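Notebook, Limsakul bench, July

Morning, 8:40. Continued with the indigo vat from the day before. The surface had the coppery skin again and a little foam in the center, so I think the reduction is still good. The color below the skin is yellow-green when I push it aside with the glass rod. I wrote "green" in the last entry, but Anong Khamphan read it and said she would call it yellow-green, and I agree with her.

Recipe so far, for the people who will repeat it: the small bucket, indigo paste from the Brodoncombe jar (the old jar, with the cracked lid), slaked lime, fructose. I did not add more fructose today. In the last batch I added it too early, the vat became too strong and the first cloth came out uneven, with dark places along the fold.

Cloth for today is the plain cotton from the Mivier roll. I scoured it with soda ash and let it stay in clean water before dipping. I cut strips and marked the corners with thread, because the pen marks from last time disappeared completely in the second dip. Red thread is one dip, white thread is three dips, no thread is the control.

Dip 1: I held the strip under the surface and moved it slowly. When it came out it was green and then turned blue from the edges in. I waited until all the green was gone before I did the next one. It is boring to wait but the layers are better.

Problem with the clamps. For the shaped resist I need two flat pieces of the same size, with the folded cloth pressed between them. The square pieces work well. With the round ones the cloth slides out to one side when I tighten, and the circle becomes an egg. I want to try a thinner fold and sand the flat side a little. Maybe also soak the wood before, so that it does not drink the dye from the edge of the cloth.
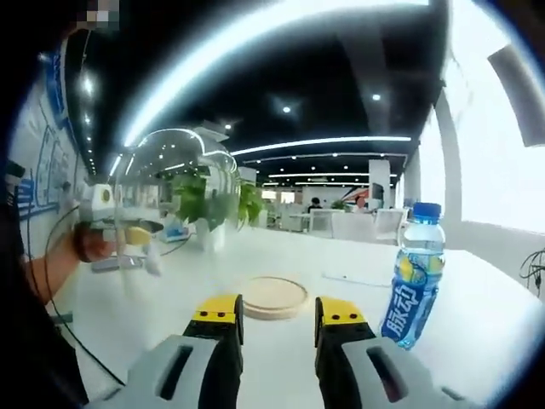
Round wooden board on the long white table.

A raised rim is a difficulty for clamping in general. If only the rim presses on the cloth, the pattern should be a ring, and the dye can go into the middle from any small gap. It could be a nice pattern if it is repeated along a strip, but I can not say yet if it will be sharp. I will ask Anong if she has tried something similar with jar lids.

Afternoon, 2:15. Rinsed the three-dip strip. The rinse water was pale blue the first time, then clear. I put a spoon of vinegar in the last rinse to take away the lime. The cloth feels softer after this and the blue is a bit brighter — I forgot the vinegar in June and the cloth was stiff like paper.

Weighed the dry cloth that is left for the big piece: 381 g. The plan was 600 g, so either we make the piece shorter or we order again. I prefer shorter. A new roll may take the dye differently, and the join would be visible.

Anong's notes on my strips: the one-dip is too gray for the border, the three-dip is good, and the fold line on the second strip is still too dark. She thinks I squeeze the cloth too hard when I lift it. Possible. Tomorrow I will lift it from the corner and let it drain along the side of the bucket.

To do:
Stir the vat before closing, then leave it covered.
Sand the round pieces, flat side only.
Find a better lid for the paste jar.
Test strip with a ring resist, one dip and three dips.
Ask about the length of the big piece before cutting anything.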